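Shelf unit project, final write-up
13 shares · 4 comments

So for our build-and-test module we picked the Piltero, a white plastic unit with trays and poles that all push together. I wanted something you could put up on a Sunday in a student flat without losing your temper! We covered the table in black plastic first (easier to spot small bits on it) and went for it.
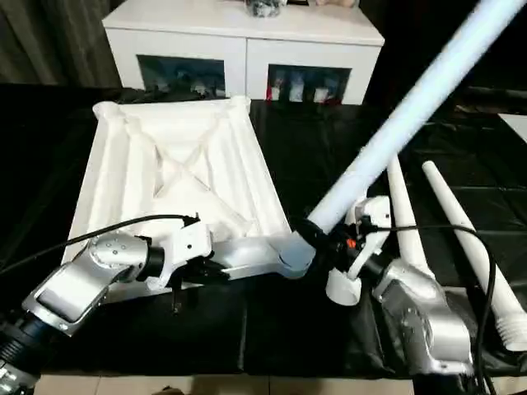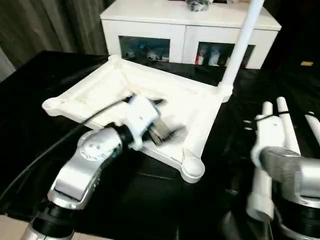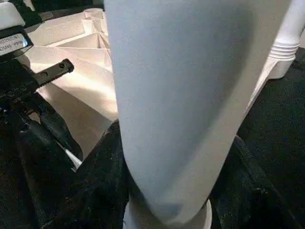

White plastic parts during the build session

My main gripe is the instructions, which were 2 pages of tiny drawings. The corners confused me for ages, and I'd have loved a letter stamped on each one. Next time I'd like to load it up with books and see how much the trays bend.

1,218 views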